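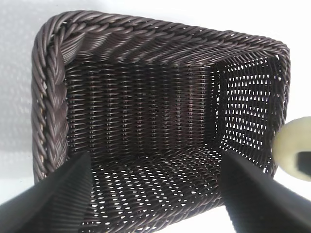

Does a longer warranty mean a product will last longer?

Only sometimes, and the length of the warranty is weak evidence by itself. A warranty is a promise to do something if a product fails under certain conditions. The seller picks the conditions, and the buyer usually reads them after the failure.

Chapter 4
How Long Will It Last? Durability Claims for Household Goods

Most things sold for the home come with some statement about time. A chair is "built for years of use." A storage basket is "everyday tough." A kettle has been "tested to 2000 cycles." Shoppers take these phrases as information, and a few of them are. Many could be printed on any product in the store without anyone being able to say they were false.

In Chapter 3 we looked at price and what it does and doesn't tell a buyer. We found that price was a poor guide once you moved away from the very cheapest goods. Durability claims look more promising at first, especially when they come with a number. The work of this chapter is to ask where the number came from.

4.1 Three kinds of claim

Sort the claims on any package and they tend to fall into one of three piles.

Mood claims have no content that could be checked. "Made to last" is the standard one. Last how long, used by whom, kept where? A court would probably treat it as ordinary sales talk, and so should you.

Test claims report that something was done to the product. They name a load, a number of openings and closings, hours under a lamp. These are worth reading slowly, for the reasons given in 4.2.

Promise claims commit the seller to an action, such as a refund or a replacement part. They include warranties and the looser "satisfaction" guarantees. A promise claim may tell you more about how a company handles complaints than about how the thing is made.

The piles overlap. A label that says "tough enough for our 10-year promise" is a mood claim leaning on a promise claim, and the reader is being invited to hear a test claim that was never made.

4.2 What a test number leaves out

Suppose a folding chair carries a tag saying it was opened and closed 1000 times. Before giving that any weight, we would like to know how many chairs were tested. If the answer is one, we have learned something about one chair. If several were tested and the tag reports the best of them, we have learned even less, because we don't know how the others did.

Next, what counted as passing? A chair whose hinge has gone stiff and whose paint has come off still opens and closes. The tester may call that a pass. The person who has to sit on it at dinner may not.

Then there is the matter of how the test compares with ordinary life. A machine in a laboratory opens a hinge the same way every time, at a steady speed, in a dry room. People yank, twist and lean. They leave chairs on the porch through March and then wonder about the rust. A laboratory can copy some of this, and good ones try, but each added condition costs money and few buyers ever ask for it.

Last, who paid? Testing paid for by the seller isn't worthless. Most product testing is paid for by somebody with an interest in it, and a careful test remains a careful test. What should worry us is the freedom to keep quiet. A company that runs four tests and prints one has told no lie, and it has still misled us.

4.3 The word "up to"

Few words do as much damage in this field. "Lasts up to 10 years" is satisfied by a product that fails in a week, as long as one of them somewhere survived. It sets a ceiling and says nothing at all about the floor. A buyer needs the floor, or at least a typical figure with some idea of the spread.

Try crossing out "up to" and everything after it, and see what remains of the sentence. Often it is just the name of the product. 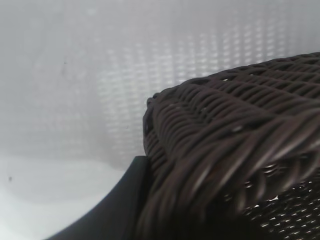 Department of Consumer and Household Studies, Pirkham College
Revised 30 Jan 2019

4.4 A worked case: the Ristach and the Otow

Two clothes drying racks, the Ristach and the Otow, are used throughout the rest of this chapter. The Ristach tag says "tested to 2000 openings." The Otow tag says nothing about testing and offers a full refund if any joint fails during the first 4 years.

When Assunta Palumbo first taught this case, nearly everyone in the room chose the Ristach. It had the bigger number, and it sounded like science. She then handed out the two sets of conditions. The Ristach figure came from an unloaded rack – no wet towels, no clothing of any kind – and the sheet did not say how many racks were used. The Otow refund required the original receipt, the original carton, and return shipping at the buyer's expense.

Neither company comes out of this very well. The Ristach test leaves out the one thing a drying rack is for. The Otow promise costs little to keep if hardly anyone saves a carton that long. Annunziata D'Amico, who wrote the first version of these notes, took the view that the Otow was still the better bet, on the grounds that a company expecting many failures would be unlikely to risk even a promise like that one. It is a reasonable argument. It also assumes that the company worked out its risk before printing the tag, and we have no evidence that it did.

You may end up agreeing with her. You may decide that the tags are no help and that you would sooner pick up each rack and feel how the joints move. Handling a product has its own problems as a method (see 4.6), chiefly that stiffness in the store is easily mistaken for strength.

4.5 Terms used in this chapter

Service life: the time a product stays fit for its normal use. Note that "normal" has to be defined by someone.

Failure: the point at which a product no longer does its job. Sellers tend to place this later than owners do.

Limited warranty: a warranty with exclusions. In practice, nearly all of them.

Accelerated test: a test that squeezes long use into a short time by raising heat, load or speed. The results depend on the tester's assumptions about how fast wear builds up, and those assumptions are seldom printed on the tag.

Keep the Bassi price table from Chapter 3 at hand for the next section, where we set the cost of each rack against the shortest service life its tag can support.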